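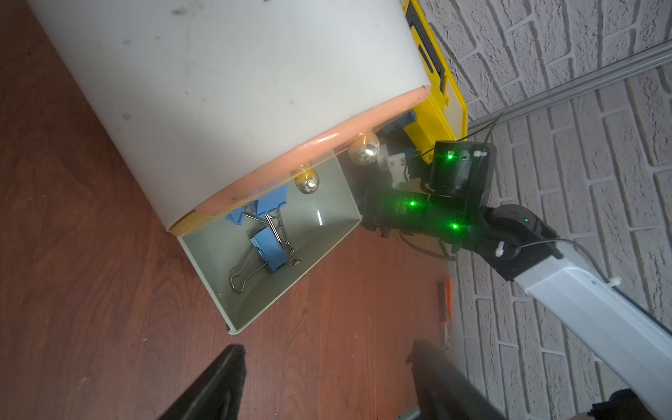
Zellentechnik_Saltden

Foren > Technischer Betrieb > Zweiarmzellen > Leitungsführung und Reinigung
Zuletzt aktualisiert: Februar

Betreff: Leitungsführung am Arm und Reinigungsintervall der Arbeitsfläche, Zelle 27

Sehr geehrte Kolleginnen und Kollegen,

im Zuge der Überarbeitung unserer Wartungsanweisung bitten wir um Stellungnahmen zu zwei Punkten. Die Zelle wurde nach der Montagevorlage von Dönmez aufgebaut und hat seit der letzten Durchsicht 2.096 Greifzyklen absolviert.

Erstens die Leitungsführung: Die schwarze Leitung verläuft bei uns außen am Arm und ist mit weißen Kabelbindern befestigt, und zwar am Motorgehäuse, am Gelenkgehäuse und auf dem weißen Armglied. Dazwischen liegt sie in freiem Bogen. Bei weit ausgestrecktem Arm meldete die Steuerung wiederholt einen kurzen Ausfall der Busverbindung. Nach dem Zurückfahren in die Ruhelage trat der Fehler nicht mehr auf. Ein Steckertausch am Handgelenk blieb ohne Wirkung.

Zweitens die Reinigung: Die Vorlage sieht eine Reinigung der Bodenplatte einmal wöchentlich vor. Wir erwägen, diese künftig vor jeder Schicht durchzuführen, und wüssten gern, welchen Aufwand andere Standorte dafür ansetzen.

Die Gesamtansicht der Zelle ist zur Beurteilung der Armstellung beigefügt. Beide Arme sitzen vorn auf der Profilschiene, der Kabelkanal liegt darunter zwischen den Sockeln.
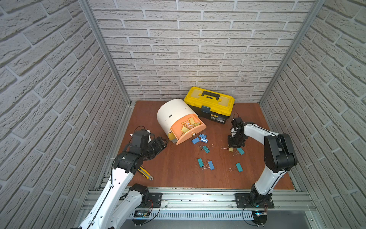 Instandhaltung_Ronex

Zum ersten Punkt vertreten wir die Auffassung, dass der Kabelbinder am Gelenkgehäuse zu entfernen ist. Eine Befestigung unmittelbar am Gelenk zwingt die Leitung bei jeder Bewegung in dieselbe Knickstelle. Ein Aderbruch an dieser Stelle zeigt sich erfahrungsgemäß zunächst nur in gestreckter Haltung und entspricht damit dem von Ihnen geschilderten Fehlerbild.

Wir empfehlen folgendes Vorgehen:

Zelle spannungsfrei schalten und gegen Wiedereinschalten sichern. Arm abstützen, bevor die Haltekraft entfällt.
Leitung auf der gesamten Länge abtasten, anschließend Durchgang in gestreckter und in gebeugter Stellung messen.
Bei Auffälligkeit die Leitung ersetzen. Eine Reparatur mit Schrumpfschlauch ist in bewegten Abschnitten nicht zulässig.
Neue Leitung nur auf den starren Gliedern befestigen, mit einer freien Länge von etwa 300 mm über dem Gelenk.

Prüfstelle_Mevosance

Der Empfehlung zur Messung schließen wir uns an, der Empfehlung zum Entfernen des Kabelbinders dagegen nicht. Eine freie Länge in dieser Größe führt bei zwei Armen mit gemeinsamem Arbeitsraum dazu, dass die Schlaufe des einen Arms in den Bereich des anderen hineinragt. In unserem Haus ist auf diese Weise ein Greifer an der Nachbarleitung hängen geblieben — der Schaden überstieg die Kosten einer Ersatzleitung deutlich.

Wir belassen die Befestigung am Gelenkgehäuse, ziehen den Binder jedoch nur so weit an, dass sich die Leitung darin von Hand verschieben lässt. Die Leitung wird vorbeugend getauscht.

Instandhaltung_Ronex

Ein lose angezogener Kabelbinder wandert und scheuert. Sofern der gemeinsame Arbeitsraum eine freie Schlaufe nicht zulässt, wäre nach unserer Auffassung ein Klettband mit Unterlage vorzusehen. Kabelbinder mit scharfer Schnittkante sind in keinem Fall zu verwenden.

Prüfstelle_Mevosance

Gegen ein Klettband bestehen keine Einwände. An der Begrenzung der Schlaufenlänge halten wir fest.

Zum zweiten Punkt: Eine Reinigung vor jeder Schicht halten wir für angemessen. Feine Fasern und Staub sind in der Übersicht kaum auszumachen und fallen erst in der Nahsicht der Handgelenkkamera auf. Wir bitten darum, eine solche Aufnahme vor Schichtbeginn zum Bestandteil der Anweisung zu machen.
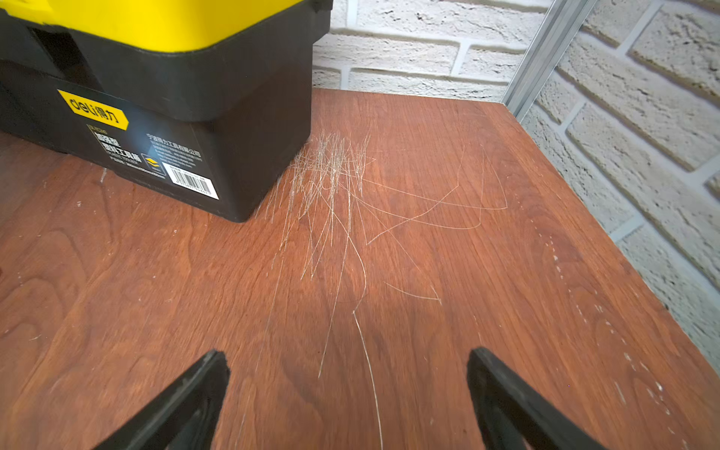 Nahsicht der Handgelenkkamera: Fasern auf der Bodenplatte vor dem Werkzeugkasten

Zellentechnik_Saltden

Wir danken für die Stellungnahmen. Die Durchgangsmessung wird am Montag vorgenommen. Bis dahin betreiben wir den betroffenen Arm mit eingeschränkter Reichweite.

Für die Reinigung setzen wir 20 Minuten an. Vorgesehen ist das Absaugen der Bodenplatte mit weicher Bürste, danach das Abwischen der Greiferbacken mit einem fusselfreien Tuch. Druckluft schließen wir aus, da der geschlitzte Kabelkanal und die Platinen an der Vorderseite offen liegen.

Offen ist noch, ob die Backen für die Reinigung abzunehmen sind. Die Vorlage enthält hierzu keine Angabe.

Instandhaltung_Ronex

Ein Abnehmen der Backen ist für die tägliche Reinigung nicht erforderlich und hätte jedes Mal eine neue Nullpunktprüfung zur Folge. Bei sichtbaren Fasern am Backenlager genügt eine Pinzette. Wir bitten um Mitteilung des Messergebnisses in diesem Thema.

Kontakt | © Forum Technischer Betrieb | Nach oben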